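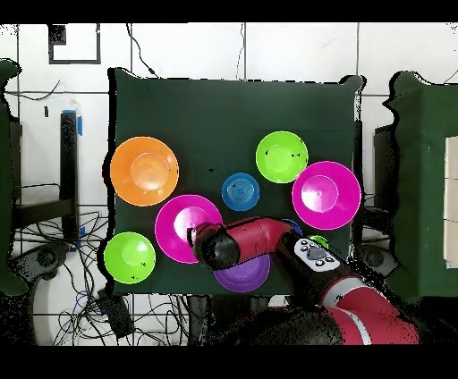 Stalora card reader: product review

Print this page
E-mail this page

The Stalora is a pocket-sized card reader sold by Fellovia to small traders, clubs and community venues. It accepts contactless cards, chip and PIN, and payments from phones and watches, and it works with a companion application for Apple and Android devices. The review that follows covers setting up, daily use, settlement, refunds, record keeping and support. Readers who require only our findings will find them under the heading "Recommendation". 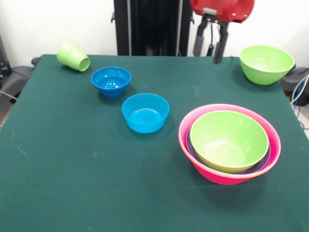
GRIMSHAW, Apr 27, 2020 – The Gongate Centre has completed its assessment of the Stalora card reader and is now able to publish its findings. The reader was put into service at our reception desk and at the refreshment counter in September, and remained in use at both points for 11 weeks. Both units were bought at the full retail price through the Fellovia website. Fellovia was not informed that a review was being prepared and has had no sight of this text.

In the course of the trial the readers handled 2794 payments. The greater part of these were for small sums, such as room deposits, course fees and hot drinks, and the results should be read with that in mind. An organisation that takes a small number of large payments may reach a different view, particularly on the subject of charges.

Setting up

The reader is supplied with a charging cable and a printed card bearing a web address. No printed manual is included. The full instructions are held on the Fellovia website and must be read on a screen or printed at the purchaser's expense.

Opening an account proved to be the longest part of the process. Fellovia asks for the details of the organisation, its bank account and the person responsible for it. These checks are to be expected, but the online form does not allow a partly completed application to be saved. Our first attempt was lost when the session expired, and the whole form had to be entered again. We would advise applicants to have every document to hand before they begin.

Pairing the reader with a phone or tablet is straightforward. The reader shows a short code, the code is entered in the application, and the connection is then remembered. We used an iPad at reception and an Android phone at the counter and found no difference in the time taken. Each reader can be paired with only one device at a time, so a venue that wishes to move a reader between tills must repeat the pairing on every occasion.

Daily use

To take a payment, the member of staff enters the amount in the application and offers the reader to the customer. The screen shows the sum due in large, clear figures and can be read easily under strong lighting. A tone sounds when the payment is accepted. The tone for a declined card is different, though the two are closer in pitch than they ought to be, and staff at the counter soon formed the habit of looking at the screen.

Contactless cards were read promptly, and phones and watches were read equally well when held against the upper part of the unit. The symbol which marks this area is small and printed in grey on a grey surface. Customers regularly held their phones to the keypad instead and had to be redirected. A bolder marking would cure the problem at very little cost.

Chip and PIN payments are slower, as they are on every reader of this type that we have tried. The keys are well spaced and raised dots are provided. The shield above the keypad is shallow, and a customer entering a PIN at a busy counter may wish to cover the keys with the other hand.

Battery life was satisfactory. Units charged overnight lasted through a full day of use, including evening classes. The charge indicator has no intermediate stage between half full and nearly empty, and on two occasions the counter unit gave its low battery warning sooner than expected.

Connection and reliability

The Stalora has no mobile connection of its own and relies entirely on the phone or tablet to which it is paired. In a building with dependable wireless coverage this causes no difficulty. At the refreshment counter, where our coverage is weaker, 278 payments had to be presented a second time before they were accepted. In none of these cases was the customer charged twice. The application shows a plain message stating that no money has been taken, and the message is worded well enough to be shown to the customer.

There is no means of storing a payment and sending it later. Where the connection fails altogether, the reader cannot be used, and another way of paying must be offered. Market traders and those who run outdoor events should test the signal at their pitch before they commit themselves to this product.

One update to the reader's internal software was issued during the trial. It was installed without difficulty, but it began automatically when the unit was switched on in the morning and could not be postponed. Reception was without its reader until the update had finished. We consider that the person in charge of the till should be able to choose when such work is carried out.

Charges and settlement

Fellovia makes a percentage charge on each payment and does not require a monthly fee or a fixed contract. The same rate applies to cards, phones and watches, a welcome arrangement that makes the cost of any sale easy to predict. The rate is set out on the website and may be changed on notice, and readers should consult the current tariff before buying.

Money was paid into our bank account on working days. Each transfer arrives as a single sum with the charges already deducted. The corresponding statement lists every payment and every charge and can be downloaded as a spreadsheet. We were able to reconcile all of the transfers received, although the work was made harder by the absence of any common reference between the bank entry and the statement. The two must be matched by date and amount.

Refunds

A refund can be given in full or in part from the payment history. The customer need not be present and the card need not be shown again. By default any user of the application may issue a refund. The setting that restricts refunds to a manager is found under "Account", then "People", and we recommend that it be switched on before the reader enters service. The original charge is not returned to the trader when a refund is made.

Receipts and records

Receipts are sent by e-mail or text message. Paper receipts require a separate printer, and we did not test one. The customer's address must be typed by the member of staff, and at busy times this held up the queue – most customers, when asked, declined a receipt altogether.

The application includes a simple product list with prices and categories. It is adequate for a short menu or a list of classes. Items can be sorted only by name, and a price changed on one device did not appear on the other until the application had been closed and reopened. An organisation that keeps stock will need a fuller system.

Support

We contacted Fellovia by telephone and by e-mail, in each case as an ordinary customer. Telephone calls were answered courteously, and the advice given on restricting refunds was correct. Our e-mail enquiry about statement references received an automatic acknowledgement followed by a reply that dealt with a different question. A second message produced a proper answer, which confirmed that references are not available at present. The telephone line is closed at weekends, when many clubs and venues are at their busiest.

Recommendation

The Stalora is a sound choice for a small organisation with reliable wireless coverage and a large number of modest payments. It is quick with contactless cards and phones, the charges are easy to understand, and no payment in our trial was taken in error. We have retained both units, and the one at the refreshment counter will be moved nearer to the wireless access point.

It is less well suited to outdoor trading, to venues that must supply paper receipts, and to those who need several tills to share a reader. Purchasers in these groups should look at readers with a mobile connection and a built-in printer, accepting that the initial cost will be higher.

The assessment relates to the reader and application as supplied during the period of the trial. Later versions may differ.

Print this page
E-mail this page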